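Flova Countertop Water Filter
Setup and Care Guide

Section 4: Installing and Flushing the Filter

Read this section all the way through before you begin. You will need a clean dish towel, a bucket or large bowl, and access to a cold water faucet with a threaded spout. If your faucet has a pull-out spray head, stop and read Section 2, Faucet Types. The supplied adapter does not fit pull-out heads.

Before You Start

Choose a level spot within reach of the faucet. The supply hose is short on purpose and must not be stretched or extended. Keep the housing out of direct sun and at least a hand's width from the stove.

CAUTION: Use cold water only. Hot water will damage the cartridge and may loosen the seals. Do not run hot water through the unit, even for a moment, while the diverter is open.

CAUTION: Maximum inlet pressure is 125 psi. If your home runs above this, or if you do not know your pressure, have a plumber check it and fit a pressure reducer before you connect the unit.

4.1 Fitting the Diverter

1. Unscrew the aerator from the end of the faucet by turning it clockwise as seen from above. If it is stuck, wrap it in the dish towel and use pliers gently.

2. Remove the old rubber washer. It sometimes stays behind in the spout, so check with a finger.

3. Place the flat washer inside the diverter collar.

4. Thread the diverter onto the spout by hand until it is snug. Do not use a wrench on the plastic collar.

5. Turn on the cold water with the diverter lever in the OFF position. Water should come straight out of the faucet. If it drips around the collar, shut off the water, take the diverter down, and seat the washer again.

Note: Some older faucets have threads on the inside of the spout. Use the brass adapter ring from the small parts bag, with its own thin washer.

4.2 Loading the Cartridge

1. Set the housing upright on the table or counter.

2. Turn the cap counterclockwise and lift it off. Leave the large O-ring in its groove.

3. Take the cartridge out of its sealed bag and peel the labels off both ends. A label left in place will block the flow completely.

4. Lower the cartridge into the housing with the arrow pointing up. Press down until it stops.

5. Wipe the O-ring and its groove with a damp cloth. Grit here is the most common source of leaks.

6. Put the cap back on and turn it clockwise until the two raised marks line up. Hand-tight is enough. 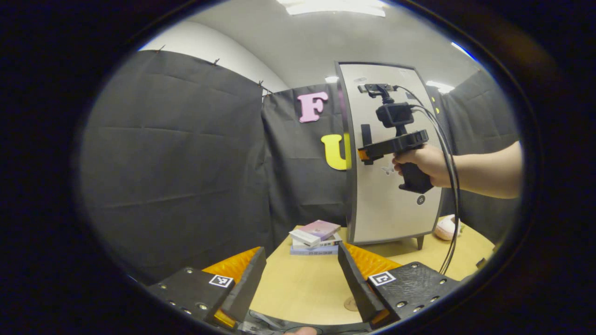

Page 683

4.3 Connecting the Hoses

1. Push the white supply hose into the port marked IN. It should go in easily at first, then meet some resistance, then seat. Tug it lightly to check.

2. Push the other end into the side port on the diverter and check it the same way.

3. Fit the curved spout into the port marked OUT and point it toward the sink.

To remove a hose later, shut off the water, press the gray ring flat against the port, and pull the hose straight out. Pulling without pressing the ring will scratch the hose, and a scratched end will leak. Trim it square with a sharp knife and try again.

4.4 First Flush

The first water through a new cartridge will look gray or cloudy. This is fine carbon dust. It is harmless but should not be drunk.

1. Place the bucket under the spout.

2. Open the cold water to a low flow and move the diverter lever to ON. The spout may spit air for up to 4 minutes.

3. When the flow is even, run the water until it is clear. Flush water is good for houseplants.

4. Look over the cap, both hose ends, and the diverter collar. Dry each one with the towel and check again for fresh drops.

5. Move the lever to OFF, then close the faucet. Always do it in this order — closing the faucet first leaves the housing under pressure.

Note: A little water will run from the spout after you shut off the unit. This is normal and will stop by itself.

If the Flow Is Weak

Check that both cartridge labels are off. Check the supply hose for kinks, especially behind the housing. Unscrew the diverter and rinse the small screen inside it. If the flow is still weak, the cartridge may be at the end of its life. See Section 5, Replacing the Cartridge.

If the Cap Leaks

Shut off the water and open the lever for a moment to release the pressure. Remove the cap and inspect the O-ring for nicks or flat spots. If it is sound, coat it with a thin film of the food-grade silicone grease supplied. Do not use petroleum jelly or cooking oil — both will swell the rubber. Spare O-rings can be ordered from Vergara Parts, along with washers and the brass adapter ring.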